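About Us

Hi, and welcome to Prindico! I'm the one who answers the phone, writes the invoices and (most days) sweeps the floor, so if you've ever called us, we've already met. We're a small repair and setup shop in Clodton, and we spend our days on bench tools: the handheld and stand-mounted kind that live on a worktable and get used until their knobs go stiff.

I started with 2 secondhand tables and a box of spare parts from the old Zürcher store when it closed down. The first winter I fixed 124 tools, mostly for people who lived close enough to walk over. Now we see closer to that many in a busy July, and the box of parts has turned into a whole wall of drawers that I'm still labeling. Someday!

A lot of what we do is pretty plain stuff. We clean out vents, free up handles, swap worn cables and get knobs turning the way they should. I like a pale work surface because a dropped screw shows up right away, and I'm fussy about keeping cables out from under my elbows, though you'd never guess it by Friday afternoon.

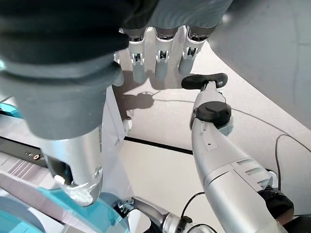 On the bench: black T-handle, grooved knob and a little light blue ring.

We also run Nuvia, our bench class for beginners. It's two evenings, you bring your own tool, and you go home knowing how to look after it. Snacks are on us, and please do bring the weird one from your grandpa's garage, those are my favorites.

Want to drop something off? Come by any weekday, or leave it in the blue bin by the side door with your name and number taped on. Loose parts go in a bag, please!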